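Zundadell reissue of the first Moltemby album: anyone buying this?
Reading time: 3 minutes

tapehiss_ron
So the label is putting out the first Moltemby record again, "restored from the original tapes," on double vinyl. I own the CD and I own the 2-disc version they did last time, which was also restored from the original tapes. How many times can you restore the same tapes? The price is $60 before shipping. I'd like somebody to tell me what I'd hear on this that I can't hear now.

quietloud
The low end, supposedly. The old CD is thin and everybody knows it. I preordered Thursday and I don't feel bad about it. The side with "Omness" on it has always deserved better than it got.

tapehiss_ron
"Supposedly" is carrying a lot there. Has anyone heard a finished copy? All I've found is a short clip on the store page, and that's a compressed stream. You can't judge vinyl bass from that.

My setup, before someone tells me my gear is the problem. It's a plain belt-drive table, a separate phono stage and a pair of bookshelf speakers. No fancy cables, no fancy power either, just an ordinary strip with a switch for each outlet.
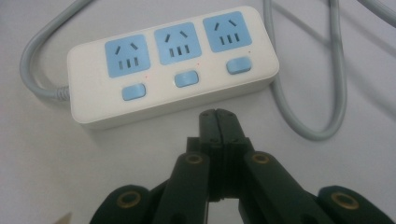
Re: Zundadell reissue, the numbered copies

b_side_betty
What bugs me is the numbering. They say 796 hand-numbered copies and then an "open edition" with the same discs in a different sleeve. So the limited one is limited in what way? You're paying extra for a pen.

quietloud
You're paying for the booklet too. It has the full session notes and the lyrics to "Ots," which were never printed before.

b_side_betty
I've seen the sample pages. Two paragraphs of notes and then a lot of white space. If the session notes are so full, why does the store page not say which room they tracked the drums in? People have argued about that on here for years and it would take one sentence.

northstairs
I'll disagree with both of you a little. I bought their last reissue and the pressing was quiet, flat and centered. That's more than I can say for most labels this size. The remaster was louder than I wanted, though, and I ended up going back to my old copy for the slow songs.
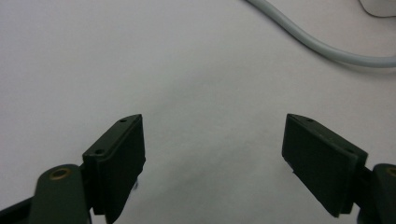
Loud is the thing I'd worry about with this one as well. The debut works because the verses sit so far under the choruses. Squash that and you've got a different album. The clip has the start of "Omness" in it and the guitar comes in at what sounds to me like the same level as the voice. On my copy it's well behind. Could be the stream, could be the mastering. I'm holding off until March when the store copies show up.

quietloud
By March the numbered ones will be gone.

tapehiss_ron
That's what they said last time, and they were still listing them at a discount a year later. I'm with northstairs. If somebody who has an early copy can post which sides have the bonus tracks and whether "Ots" is the long take or the edit, I'll come back to this. Until then they're not getting my money.

b_side_betty
The edit, I'd bet. The running time on the back cover is too short for the long take unless they dropped something else.

quietloud
Or it's a typo. Their last back cover had the sides in the wrong order.

b_side_betty
You're not helping their case.

3 comments

vinylmoth: Canceled mine after reading this. Not angry, I just don't need a third copy.

gr8_lakes_listener: You people would complain if they mailed it to you free. It's a great record and new listeners can't find the old ones.

sleeve_notes: New listeners can stream it. Who is the $60 version for?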